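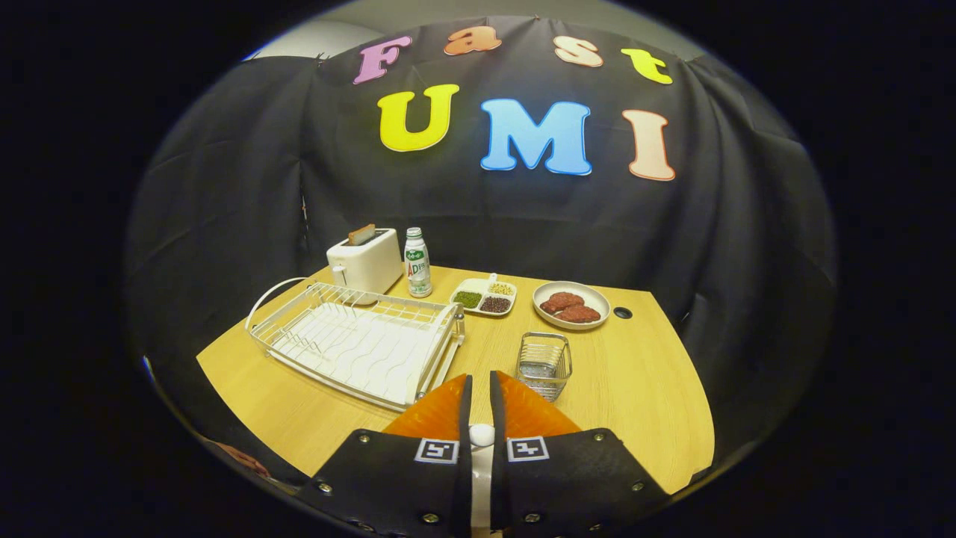

Setting Up a Table for the Fast UMI Sessions
Robotics club how-to pages, posted by Ramiro Lorente
Wednesday, November 27, 2019

These notes are for members who are running a recording session with the hand-held gripper and haven't done one before. They cover the backdrop, the table, the tasks and the recording itself. If you only need the file naming rules, skip to the last part.

What you need

One hand-held gripper with its camera
A table you can walk up to from the front
The black cloth and the foam letters
The props for the task you signed up for
The task sheet and a pencil
Blue tape for marking positions

Step 1. Hang the cloth

Fasten the black cloth along its top edge so it hangs down behind the table. It doesn't have to be flat. We spent most of October trying to pull the folds out and the recordings were no better for it. Make sure the bottom goes below the back of the table, or you will get the wall and the outlets in view as soon as you tilt the gripper down.

Pin the letters after the cloth is up. "Fast" goes on the top row with a slight arch, and "UMI" goes under it in the big capitals. Push the pins in at an angle. The letters are only decoration for the open house, but once they are up, leave them alone until the whole task is recorded. Moving them halfway through a set means the background changes between runs.

Step 2. Lay out the props

Start with the big things. The dish rack goes on the left, set diagonally, with one end pointing toward the middle of the table. The toaster goes at the back left. Then add the tray of beans, the plate with the patties and the wire basket. Keep the basket near the front, where you can reach it from above without leaning over anything.

Leave a hand's width between props where you can. The gripper is wider than it looks from the handle, and the outside of the fingers will catch a bottle or the edge of a plate while you are watching the tips.

Fill each compartment of the tray with one kind of bean only: mung beans, dark beans, soybeans. If they get mixed, sort them before the next person's session.

Put a small piece of tape under each prop that has to return to the same spot. Tape on top of the table shows up in the video, so keep it small enough to be covered.

Step 3. Check the gripper

Open and close the fingers a few times. The orange pads should meet evenly. If one sits higher, loosen the screws on that side, line it up and tighten again. Don't force them, the holes strip easily.

Look at the square markers on both fingers. They need to be clean and flat. The software reads the finger opening from them, and a corner that has started to peel will give you bad widths for the whole session. Spare prints are in the Delalov folder.

Wipe the lens with the cloth in the case. Paper towels leave lint.

Step 4. Do a test run

Record 60 seconds of slow movement over the table, then play it back on the laptop before you do anything else. You are checking that both markers stay in view with the fingers open and closed, and that the lights aren't washing out the white props. The toaster, the tray and the rack are the usual trouble. If they look blown out, lower the exposure one step and test again.

Step 5. Record

Begin every run from the same place, with the gripper held over the front edge of the table and the fingers open. Say the task name and run number out loud — it helps a lot when the sheet and the files disagree.

Move at a normal pace. New people go very slowly, then speed up when they get bored, and the runs end up not matching each other. Pick up the object, place it, open the fingers, back away, stop. If you drop something, finish the run anyway and write "drop" next to it on the sheet.

The target for each task is 100 runs. Work in pairs, with one person on the gripper and the other resetting props, and trade places when your wrist gets tired. For the larger set the target is 300, split over several sessions.

Step 6. Name the files and clean up

Use the task name, your initials and the run number, in that order, with no spaces. Copy everything to the Gindarel drive and open 2 files from there to make sure they play. Only then clear the card.

Beans go back in their jars. Charge the camera battery and hang the gripper up by the handle, not by the fingers.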